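3. Resting the spirit on fruit
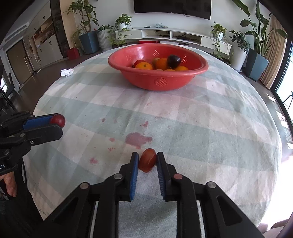

Figure 1. Mixed fruit in a red colander on the table, oranges and darker fruit together.

I'll admit that this was the part of the project I looked forward to most. Distilling is mostly waiting and wiping things down, but steeping fruit in a neutral spirit gives you something to smell every day, and by the end of the first week my kitchen was wonderful! The question I wanted to settle was a small one. Does orange peel give more to the spirit when it goes in fresh, or when it has been dried on a rack first? I had read both claims many times over, usually stated with great confidence and no numbers.

3.1 The base spirit

I used a plain wheat spirit from Ellon, bought as one lot so that I wouldn't have to worry about differences between batches. It came in at a higher strength than I wanted and I brought it down to 45% ABV with filtered water, then left it alone for two days before touching it again (it goes a bit sharp on the nose right after you dilute it, and I didn't want that mixed up with anything the peel was doing). The same spirit, with no peel in it, was kept in a closed jar as the control. I called that jar Emo, the fresh-peel jar Sani and the dried-peel jar Vandel, which began as a way to keep myself from guessing which was which and ended with me talking to them by name.

3.2 Peel and timing

All the peel was taken off with an ordinary vegetable peeler, as thin as I could manage, and any thick white pith was scraped away with a spoon. Pith is where a lot of the bitterness sits and I have ruined enough liqueur with it to be fussy. I weighed the peel before drying, so both jars started from the same fresh weight. This matters more than it sounds. If you weigh after drying you put in far more fruit, and I suspect that is where some of the bold claims for dried peel come from.

Each jar was turned once a day, kept out of the light, and sampled on day 5 and again at the end of the run in May. I tasted everything blind at room temperature, cut with the same amount of water, and wrote my notes before looking at the labels on the bottom. I was the only taster, so please read what follows with that in mind.

3.3 What I found

On day 5 the fresh peel was well ahead. Sani smelled bright and almost candied, with a green edge I liked a lot, while Vandel was quiet and a little dusty. If I had stopped there I would have told everyone to throw out their drying racks. By the last sampling the gap had closed, and the two had gone off in different directions: the fresh jar had picked up a grassy bitterness at the finish, and the dried jar had turned round and marmalade-like, much closer to what I think of as an orange liqueur. Color went the same way, pale yellow for fresh and a deeper amber for dried.

I did try the obvious thing and blended them, half and half, just for fun. It was better than either one! I haven't counted that as a result, as I knew exactly what was in the glass.

One problem I should mention is cloudiness. Both peel jars went hazy when water was added for tasting, the fresh one much more so. That comes from the citrus oils dropping out as the strength falls, and I left it alone. Filtering would have taken some of the aroma with it, and I wanted the two samples compared as they were. The sugar trials in the next section use the same unfiltered spirit.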